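Film > Festivals > Trullar Shorts > Threads

Ok-hee Lim
August, posted 11:40 pm

Last updated 1:15 am

1/ ok Trullar shorts, night one. Two programs back to back, no dinner. Quick notes before I forget which one had the ferry in it

2/ Program A was the stronger half. Opened with Ánh Khổng's "Trelis", 14th row, slightly too close. A woman re-records her dad's answering machine message over and over. Great sound. Ends maybe one take too late

3/ "Grusier" by Georges Karaki next. Two brothers, a closed-down cinema, a lot of stairs. People around me loved it. I liked the stairs

4/ Then the ferry one!! "Đoàn", dir. Đạt Vương. Whole thing is a choir waiting for a boat. Hardly any dialog, they just start humming and you slowly get who's fallen out with who. My favorite so far by miles

5/ Festival says 1,203 submissions this year for a 600 seat house. Felt like all of them were in line for the bathroom between programs

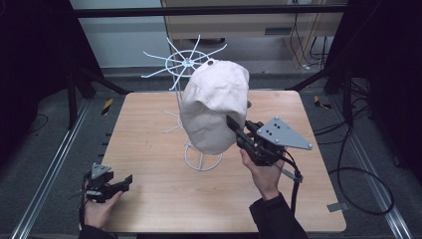
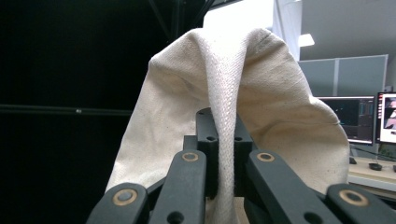 6/ Program B. Bumpier. Starts with an animated thing about a tax inspector that runs out of jokes by minute three, then a Q&A longer than the film

7/ Wen-hsiung Fung's doc about a wedding band was the save. Apparently cut down from 900 hours of tape, which he said very calmly. The drummer should get her own feature, someone please write that down

8/ Grumble: subtitles were white on snow for most of the closing short. Missed a whole argument. Could not tell you why they burned the letter

9/ Also can programers stop putting the two saddest films last. I had a bus to catch and a face to fix

10/ Jury prize is tomorrow, 5 films on the shortlist. "Đoàn" is on it, "Trelis" is on it, the wedding band isnt?? Baffling

11/ My guess is "Trelis" wins and "Đoàn" gets the audience vote. Would swap them

12/ Edit, was wrong about the row, it was 12th. Still too close. Program A repeats at 4 pm if you can get a ticket, go for the ferry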